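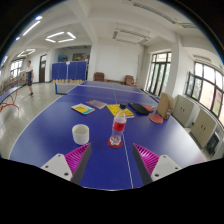

Game Room / Table Tennis / Indoor Tables / Blue

The Jendico Flollcombe is a full-size indoor table tennis table in blue with white lines. Item 3077. It comes in two halves that roll separately, meet in the middle, and stay met until you tell them otherwise.

We have sold tables long enough to know what becomes of them. For the first month a table tennis table is used for table tennis. After that it is a desk, a buffet, a sorting station for tax papers, a spot for wrapping large presents, and the one flat surface in the building that everyone can find in the dark. The Flollcombe was designed by people who had made their peace with this, and it plays very well in the gaps.

Top and lines

Full regulation footprint, 9 feet by 5. The top is a solid board, painted and rolled with a low-sheen blue finish that gives an even bounce from one end to the other. Low-sheen does not mean no sheen. If you park it next to a big window you will get some pale glare on that side in the afternoon, and whoever is losing will mention it. Turn the table so the windows are to the side of the players and you take away half the excuse.

The border and the thin center line are printed under the finish, so they don't peel or pick up at the edges. The center line is for doubles. In singles you can ignore it, although most houses we know of end up using it to divide one person's homework from another's.

Each half weighs 80 pounds. One adult can roll a half across a hard floor without trouble. Over thick carpet, get a second adult and lower your expectations.

Frame and wheels

Steel legs, powder coated, with a rubber-footed leveler on each. The levelers matter more than you would think. A floor that looks flat to you will not look flat to a ball, and a ball has no manners about pointing it out. Give each foot a turn or two, set a ball down on the top, and keep going until it stays put.

The wheels lock. There are two kinds of people who buy this table, the ones who lock the wheels and the ones who find the table has moved a foot toward the radiator by the end of the evening.

Folded for solo play, with one half up and the other down, it will return every ball you send it and never once ask to stop for a snack. Folded flat for storage, the two halves nest on their wheels. Measure the closet first. People send us photos of their closets with the table standing outside.

Net and posts

A clip-on net and posts come in the box. The net is dark mesh with a cord you tighten by hand, and it goes to the standard 6 inches. No tools. You can pull the whole thing off in a few seconds when you need the table for lunch, and you can spend a good deal longer than that remembering where you put it. We suggest leaving it on and eating on one side.

Paddles and balls are not included. If you're starting from nothing, the Etari four-pack (red on one side, black on the other, pale handles) is fine for rec rooms and we will put it in the same shipment. If you are the kind of player who has opinions about rubber, you already own something better and you won't be lending it to anyone.

About drinks

We have to talk about drinks. We would love to say that nothing wet should ever be put on the table, and the little card in the box does say so, because the people who write little cards have to sleep at night. But a person who has been running back and forth for an hour is going to set down a bottle, and the closest thing to set it down on is blue.

So use a coaster. A cold bottle sweats, the sweat makes a ring, and if the ring sits overnight you may see a faint dull circle in the finish. You'll also get a dead spot if water gets into a scratch and swells the board. A coaster with a raised rim works best, since it holds the drips in place. A small saucer does the same job. Screw caps should be on. Open cups should be on some other piece of furniture, or empty, or both.

The finish will forgive a quick spill. Wipe it with a soft dry cloth, then a barely damp one, then dry again. No glass cleaner, no furniture polish. Polish makes the top slick, and the ball will skid through low like it's late for something.

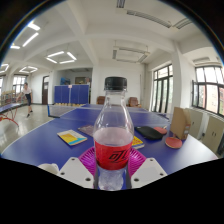
Américo Godinho: We've had one of these since September and I can vouch for the coaster part, but I'd add books to the list of things to worry about. Somebody left a stack of picture books on ours for a couple of weeks, in the sun, and one of the covers stuck a little. Came off with a damp cloth and patience, left no mark that I can find. The bounce is great. It took me longer to get the levelers right than to put the legs on. My only real gripe is that there's no shelf or pocket for paddles, so they live on the table, and every game starts with five minutes of housekeeping.

Thank you, and fair on both counts. Glossy covers can grab the finish when they get warm, and the same goes for vinyl placemats and those rubbery phone stands. Move things around once in a while. A table that gets played on never has this problem, we say gently.

As for the paddles, there is a pocket now. It's sold separately as the Mets side caddy, a canvas sling that hooks to the frame below the playing surface. It will take a handful of paddles, a tube of balls, and whatever else gets pushed into it. It fits every Flollcombe, old or new, on either end. It won't fit the outdoor model, and before you write to ask, we have heard from the outdoor people.

Putting it together

Allow around 43 minutes with two adults. That was our own average in the warehouse, with a flat floor and nobody's kids helping. The legs come already on the frame, so you are mostly bolting on the wheels and cross braces and then standing the halves up. Unpack on top of the flattened carton, face down, so the blue side never meets the floor.

Keep the carton until you've leveled everything and played a few games. If a corner got knocked in shipping we'll swap that half, and the freight company will want to see the box. After that, the carton is yours, and in our experience it will stand on end next to the table until spring.

Room size

The table is 9 feet long. The people at the ends of it are not standing still. For casual play leave 5 feet or more behind each end and 3 along the sides. You can get by with less if your opponent is short on backswing and long on good nature. Cabinets against a side wall are no bother as long as their doors and drawers are shut. A handle that sticks out at hip height will be found by the hip of your best player.

Keep it indoors. An unheated garage is indoors for a lawn mower and outdoors for this table. Damp air will warp the board, slowly and then in time for the holidays.

What's in the carton

Two table halves on frames, wheels, cross braces, bolt pack with wrench, net and posts, the little card about drinks.

Warranty

The frame and wheels are covered for 2 years in home use. The top is covered for the same stretch against warping and lifting, provided it's been kept inside. Rings, scratches, glitter glue and anything caused by a person standing on it to change a light bulb are between you and the table. We do sell single halves for cases like these. Quote item 3077 and tell us whether you need the wheel-lock end or the plain end. If you aren't sure, the wheel-lock end has a red tab underneath. Everyone has to get down on the floor to check.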